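Flerwood Tabletop Sorting Set: data card and recording rules

Maintained by Luana Brito
Last revised 2022-01-31

Summary

The Flerwood set holds teleoperated pick-and-place episodes recorded at a single cloth-covered workstation with one arm, plastic plates and fruit. Each episode has a wrist view and at least one fixed view, joint states, gripper opening and a one-line instruction. The set is meant for imitation learning and for testing how well a policy copes with small changes in starting layout.

This card also carries the recording rules. They were first written for our own operators and later adopted by two other sites, so "must" and "should" are used on purpose. A "must" rule causes rejection at review. A "should" rule causes a note in the episode log.

Contents of a release

episodes/ one folder per episode, zero-padded index
calib/ intrinsics and extrinsics for all cameras, per session
logs/ operator notes, stop events, review verdicts
splits/ train, validation and held-out lists
rules/ the version of this text in force when the session was recorded

A full release has 500 episodes. The held-out list has 100 and is fixed. Do not move episodes between lists to balance a metric. If a held-out episode is withdrawn, its index stays empty.

Before a session, the operator runs the calibration script, closes and opens the gripper once under power, and checks that the wrist view shows both fingertips and clear cloth ahead of them.

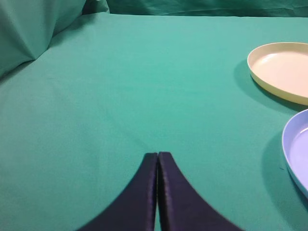 Section 2. Workspace rules

2.1 The tabletop and the backdrop must be covered in the same color of cloth. Wrinkles in the backdrop are allowed. Folds on the tabletop must stay out of the reach area.

2.2 Only items named in the session sheet may be on the cloth. Tools, tape, phones and cups are removed before the arm is enabled.

2.3 Plates may stand close together or overlap in a camera's view. They must lie flat. A plate resting on the rim of another is a rejection.

2.4 Lighting is set once per session and must not be changed between episodes. If a lamp fails, end the session and start a new one with a new calibration folder.

2.5 Items may sit partly outside a fixed view, provided at least one other camera covers them in full. Record which camera in the layout field. Older episodes left this field blank and have been marked "layout_unknown".

Section 3. Arm and operator rules

3.1 The emergency stop must be within reach of the operator's free hand. It is tested at the start of every session, with the result entered in the log before the first episode.

3.2 Hands stay outside the marked area whenever the arm is enabled. To reset an object, disable the arm, reset, step back, enable. Using the pause key in place of disabling is a "must" violation even when no motion follows.

3.3 Approach speed is limited by the Cleller controller profile shipped in rules/. Sites with another controller must supply an equivalent profile and have it reviewed before recording.

3.4 Cables at the wrist must have enough slack for the full range of the last joint and must not touch the cloth or any item at any pose in the session sheet. Run the wrist through its range by hand, with the arm disabled, after any change to the cable routing. 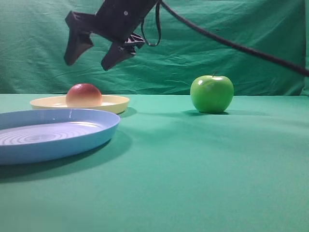 The slack check is repeated after every break. A cable that has shifted can pull on the connector well before it shows up as a fault, and the symptom in the data is usually a short dropout in the wrist stream. Episodes with more than three dropped wrist images in a row are rejected by the ingest script.

3.5 The operator must not talk a second person through the controls during a recorded episode. Training runs are recorded under a separate prefix and are never merged.

Section 4. Review rules

4.1 Every episode is reviewed by a person who did not record it. The reviewer sees all views side by side in Plurker and enters one verdict: keep, keep with note, reject.

4.2 Failed attempts are kept if the safety rules were followed. Label them "fail" and give the reason in plain words. Removing failures makes the success rate in the set meaningless for comparison.

4.3 Instructions must name items by what a person would call them at the table. "Green apple" is acceptable. "Object 9" is not. Where a fruit could be given more than one name, use the name in the session sheet and do not vary it. Do not state that an item is real or artificial unless the sheet says so.

4.4 Reference stills with the arm out of view should be saved for each new layout. They are used for reset checks and are not part of any episode.

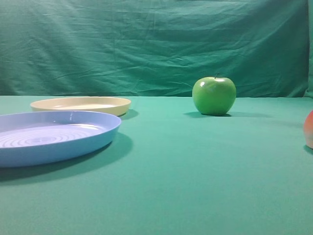
Rätsep objected to 4.4 during the August review, arguing that a "should" was too weak: without a still for every layout, two operators will reset to two different positions and the layout field will hide it. He asked for a "must", with the still's file hash written into the episode header.

The hash was accepted and is in the current header format. The rule remains a "should" until the ingest script can check it, and layouts without a still are listed in logs/missing_stills.txt.

Known limitations

One workstation, one cloth color, one gripper type. Policies trained only on this set should be expected to do poorly on patterned surfaces. Glossy highlights on plates and fruit are present throughout and have not been corrected. Depth is not provided.

Changes to the rules

Open a request against rules/ with the section number, the proposed wording and at least one episode index that shows the problem. Wording changes take effect at the next session and never apply to episodes already reviewed.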